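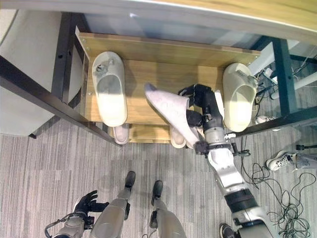
Home & Work

Velimir Stan keeps his slippers under the desk. He began in January, when he took over the front office of the guest house in Zesstead and saw how much dirt the visitors carried in on their shoes.

"The carpet is gray with stripes, so it hides a lot," he says. "But I know what is in it."

The rack is light wood with two shelves. Cream slippers go on the top shelf and pale pink ones underneath. He tried it first beside the door, where people stepped over it. Under the desk it is out of the way — only his own feet complain.

"A guest asks for slippers, I bend down, I have them," he says. "It is not a big system."

He paid 20 for the rack at a closing sale in Greenwood and put it together in one evening. The screws in the side panels must be tightened now and then, and he does this himself.

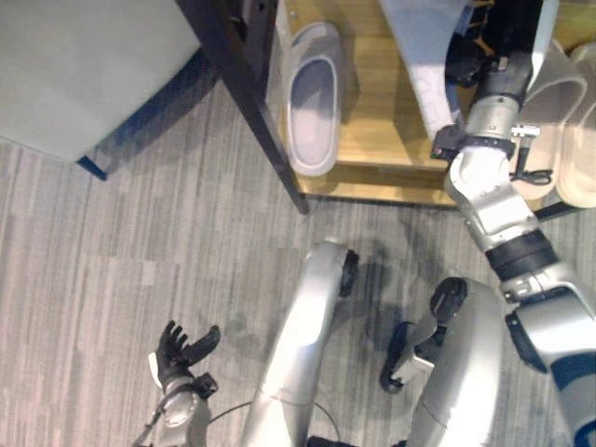 A shelf for the rest

Not every pair fits on the rack, so some slippers live on a wooden shelf with a black metal frame, close to a gray seat. Stan prefers to put them side by side, but he does not insist.

"If one slipper is alone, I leave it alone," he says. "The other one comes back — usually after breakfast."

What would he change? He thinks for a while. "Maybe a second rack, the same one. My sister in Ellel says I should buy a cabinet with doors. But then people forget what is inside, and they walk in socks."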